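Home Features Food Interiors Travel Subscribe

The year I went orange

I grew up in a magnolia house. Magnolia hall, magnolia landing, magnolia loo, and a beige carpet that we weren't allowed to walk on in shoes. So when I finally got the keys to my own flat in Lesport, 25 years late by my mother's reckoning, I went straight out and bought a tin of paint the colour of marmalade.

It was a disaster, of course. I painted the whole sitting room in one evening with the big light on, went to bed thrilled with myself, and came down in the morning to something like the inside of a traffic cone. My friend Zodwa Le Roux popped round for coffee and drank it standing in the hall.

But I couldn't let it go. I'd fallen for orange, and I wanted to know why some orange rooms feel like a hug and mine felt like a telling-off. So I rang Magnus Munro, who has been mixing paint in the back of a shop called Dreveo for longer than I've been able to hold a brush. "You bought the loudest one," he said. "Everybody does, the first time. Come in and I'll show you the muddy ones."

The muddy ones! There were 137 oranges on his cards, and the ones he loved best hardly looked orange at all until he put them next to a grey. Rust, brick, burnt sugar, old flowerpot. He puts a drop of brown in nearly everything, and sometimes a drop of green, which I'd have said was madness until I saw it dry on the board.
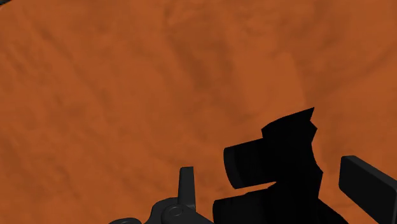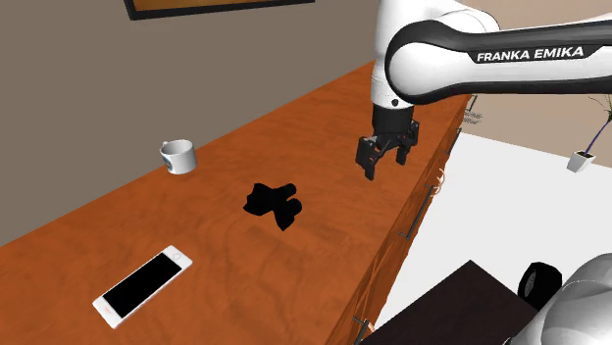
Magnus's other rule is that you never judge an orange on its own. You have to see what it'll be living with, and in most homes that means wood, and wood is far more orange than people think. My own kitchen shelves, which I'd have sworn were plain brown, went positively ginger once I held his cards against them. Look at the worktop with the white mug on it, all that reddish-brown with the dark wavy grain running through, and you'll see how much of the colour is already there before anyone opens a tin. Put a bright tangerine wall behind a surface like that and they'd squabble all day.

Setsuko Hosoda, who runs the Nakajima tea room two streets from me, got there years ago without any help. Her back wall is a soft, dusty rust and I had always assumed it was expensive. She made it up herself out of leftovers – two half tins and a sample pot – and has never been able to match it since, so there's a patch behind the coat hooks that's a shade out. I love that patch. I always try to get the table beside it.

In August I had another go. I rubbed down the traffic cone (three days, a great deal of swearing), and put on two coats of something Magnus calls Plelus, after a village where he once had a very good holiday. It goes brown by lamplight and pinkish at breakfast. My mother came to see it, sat down without being asked, and said it was very nice but had I thought about a cream.

I'm doing the hall next.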